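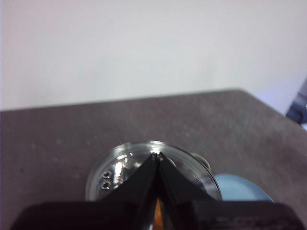

The Ivent fine-tip gripper over the glass dish, seen from the wrist camera.

Shop > Grippers and wrists > Small parts > Ivent fine-tip gripper

4 min read

I've had the Ivent on our bench arm since the start of January and I've been putting off writing this page, mostly because I kept wanting one more session with it first. So, with 187 usable demonstrations saved, I'm going to stop fiddling and tell you what you'd be buying.

It's a two-finger gripper, black, with fingers that taper right down to small metallic pads at the tips. We sell it for people collecting pick-and-place examples with little things: rings, nuts, caps, the sort of stuff that vanishes under an ordinary rubber pad. The wrist camera looks straight down the fingers, so you always get the tips in view (lovely for training, and lovely for me when I'm steering and can't tell how far down I've gone).

My own task is dull but useful. Small metal rings go in a clear glass dish, you pick one out, you put it on the table, you save the episode. I picked glass on purpose! The rim throws bright reflections all over the place and I wanted those in the data from day one, before anyone trained a policy on a nice matt tray and then wondered why it fell over in a real workshop.

Things I've learned, in no order. Go slowly over the rim. Move the dish between episodes, even if it's only a thumb's width, or your model will learn where the dish lives and very little else. Leave a few other bits on the table near the dish and swap them now and then. Keep your fumbled picks if you recover from them, and bin the ones where you give up. I binned 23, mostly from my first afternoon, when I was closing far too early and pushing the ring up against the glass.

Raíssa Frota did the second batch and she's much smoother than me, so we tag every episode with whoever was driving. Do this from the start. We didn't, and I spent an evening sorting 173 clips by how jerky they looked.

What comes in the box: the gripper, the wrist camera bracket, 6 spare tip pads, the cable and a printed setup card. It bolts straight on to the Oltum arm. For a Bendier you'll want the adapter ring, sold separately (sorry, I did ask). The recording software is Rangel, which we put on a stick for you, and it'll save video and joint positions together with one foot pedal press.

Grumbles? The cable could be longer. And I wouldn't use these tips for anything soft or heavy, get the wide-pad version for that.

Price and stock are on the order form. If you're not sure it'll suit your parts, post me a handful and I'll have a go with them.

Updated 22nd January

Related items
Ivent wide-pad gripper
Bendier adapter ring
Spare metal tip pads
Rangel foot pedal
Oltum bench arm, short reach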